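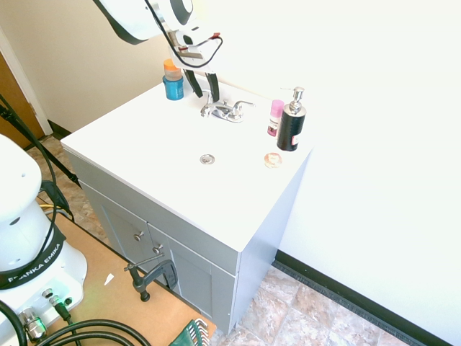
What is Vendley putting into its Greltus warehouse? Two driverless pallet trucks, which will carry goods between the loading dock and the racking, a job done until now by people who would like it known that they were quite good at it.

The trucks go into service after a trial that began in February and was meant to last a fortnight. It lasted rather longer. Vendley, which distributes plumbing parts and bathroom fittings to the trade, says the extra time was spent "refining the traffic rules", a phrase that covers a good deal of standing about in aisle nine.

The trouble lay with a junction. Two trucks arriving there together would each give way to the other, and go on giving way until somebody walked over and pressed a button. Trarnomon, the firm that supplied the vehicles and the software that steers them, had set both to treat the other as having priority. The fault was put right in an afternoon once it had been found. Finding it took until Easter.

"They were very polite about it," said Verna Okafor, who runs the day shift. "I've worked with drivers for years and I'd never once seen that happen."

Each truck follows a map of the building held in its own memory and checks its position against reflectors fixed to the racking. There are 75 reflectors, one of which was covered for most of May by a fire safety poster. During that period the trucks were inclined to stop short of the dock doors and wait. The poster has been moved to the canteen.

The warehouse holds 3,901 pallet positions on paper. The new system was the first to check every one of them, and reported that several near the east wall could not be reached by any vehicle Vendley has ever owned. Stock records show them as full. Pramila Sachdeva, the operations manager, said a review was under way and she would prefer not to guess what was in there.

On an ordinary day the trucks are expected to make around 300 trips between them. They charge themselves during quiet spells, backing on to floor plates beside the old battery room, and carry on through the night if there are orders to fetch. Top speed is a brisk walk. It drops to a slow one when a person comes within a few metres, and to nothing at all if the person stays put. Staff worked this out on the first morning, and a notice went up on the second.

No jobs are to go, according to the company. The drivers who handled the dock run have been moved to picking and returns, where there were vacancies, and four have been trained to look after the trucks. Vaughn Boateng, who speaks for staff on the site, said he had the promise in writing and had made several copies.

He was less pleased with the warning sound. The trucks were delivered with a rising three-note chime, which played whenever they turned a corner, and there are a lot of corners. After complaints from the packing benches it was changed to a single low beep. Trarnomon offers eleven other sounds, among them birdsong, and a vote on the matter has been put off twice.

Pirmin Eberhard, who led the installation for Trarnomon, described the site as "characterful". The floor slopes slightly towards the drains at the northern end, a legacy of the building's earlier life as the Mahmoud dairy, and the trucks had to be taught to brake sooner there than elsewhere. He said the software now coped well with the slope. He declined to say what it had done before, though a dent in the door of the stationery cupboard is still there for anyone who wishes to look.

Vendley has not said what the project cost. Esperanza Haverford, the finance director, told staff in a note dated 30 July 2021 that it had come in "close to budget", without mentioning from which side. A decision on a third truck will be made once the pair have worked through a full winter, the loading doors being open for much of the day and nobody yet sure how the reflectors will take to fog.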